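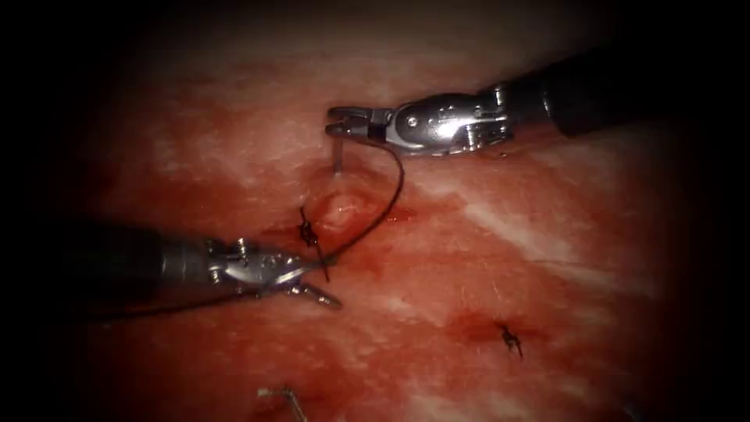
Figura 4.1 Agulha curva presa no porta-agulhas, com a ponta introduzida no tecido; a pinça à esquerda segura o fio.

Capítulo 4
Condução da agulha e manejo do fio

Este capítulo trata da sutura de feridas lineares em tecido mole com agulha curva e dois instrumentos articulados. Pressupõe o domínio da nomenclatura do Capítulo 2 (corpo, ponta e fundo da agulha; ramo longo e ramo curto do fio) e do material de bancada ali relacionado. A escolha do fio segundo a tensão das bordas é discutida adiante, no volume, e só aparece aqui quando interfere na técnica da passada.

Termos introduzidos: ângulo de entrada, margem, passo, lábio proximal, lábio distal, alça de trabalho.
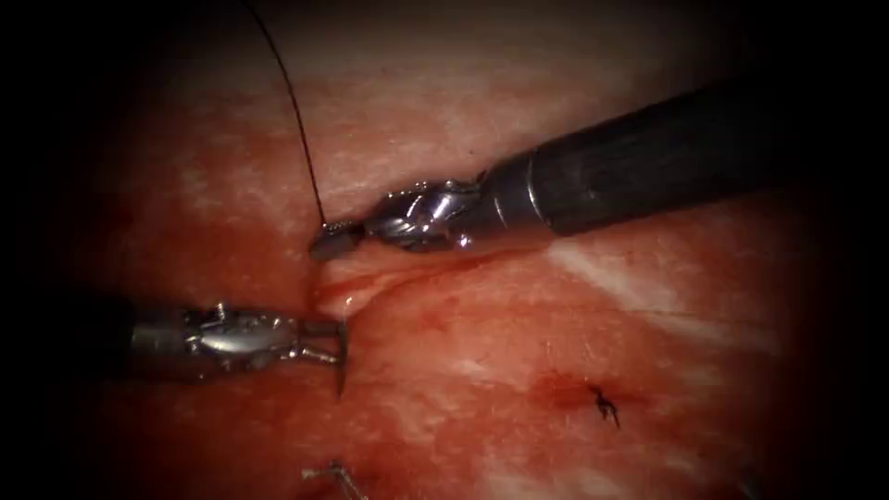
Por passada entende-se o trajeto completo da agulha, da entrada em um lábio à saída no outro. A passada pode ser feita em um ou em dois tempos. No segundo caso, a agulha é recuperada entre os lábios e reposicionada no porta-agulhas antes de atravessar o lábio distal. O aluno deve treinar primeiro a passada em dois tempos, mesmo em feridas estreitas, e registrar cada repetição na ficha do Anexo B.

Os exercícios seguem a sequência adotada no laboratório de Grindstead. O protocolo Cleltine, citado em algumas notas, difere apenas na ordem das séries e na forma de pontuar o nó inicial. Onde os dois divergem, prevalece o texto do capítulo.

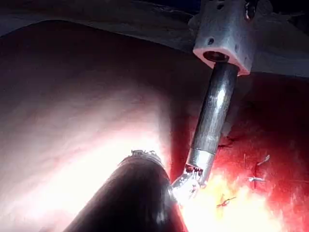
Otávio Brancalhão

4.1 Orientação da agulha

A agulha é presa pelo corpo, entre o ponto médio e o terço próximo ao fundo. A preensão muito perto do fundo favorece a flexão do metal; muito perto da ponta, encurta o arco útil e obriga a uma segunda preensão dentro do tecido. O plano da curva deve ficar perpendicular à linha da incisão.

A ponta entra em ângulo reto com a superfície. Ângulos menores produzem um trajeto raso, com pouca espessura de tecido incluída no ponto, e tendem a inverter a borda. Introduzida a ponta, o movimento passa a ser de rotação em torno do centro da curva, sem translação do instrumento. Se o tecido se desloca junto com a agulha, interrompe-se a rotação e corrige-se o plano antes de prosseguir.

4.2 Margem e passo

Margem é a distância entre a entrada da agulha e a borda da ferida; passo, a distância entre dois pontos sucessivos. Nos exercícios deste capítulo, a margem é de 2 mm e o passo de 4 mm.

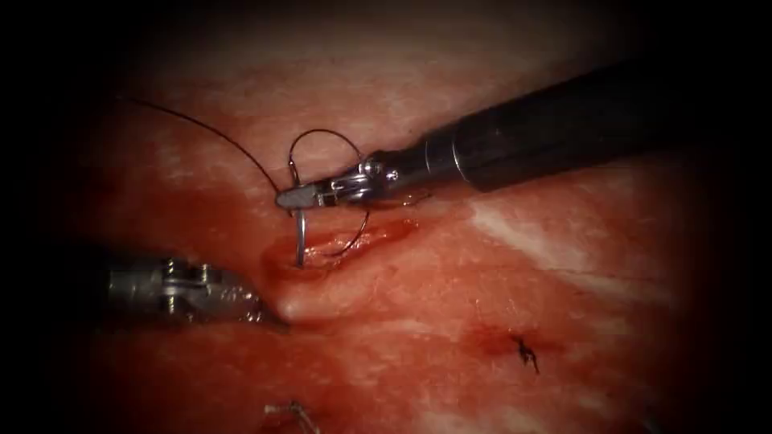
A margem deve ser igual nos dois lábios. A diferença entre elas desnivela as bordas e não se corrige com o aumento da tensão no fio. O lábio a ser perfurado é apresentado pela pinça auxiliar, que o sustenta sem esmagá-lo e o solta assim que a ponta aparece do lado oposto.

4.3 Alça de trabalho

O fio é tracionado no sentido do trajeto da agulha, até que reste o ramo curto necessário ao nó. O ramo longo permanece fora da linha da ferida, em curva aberta. Alças fechadas sobre a incisão devem ser desfeitas antes da passada seguinte.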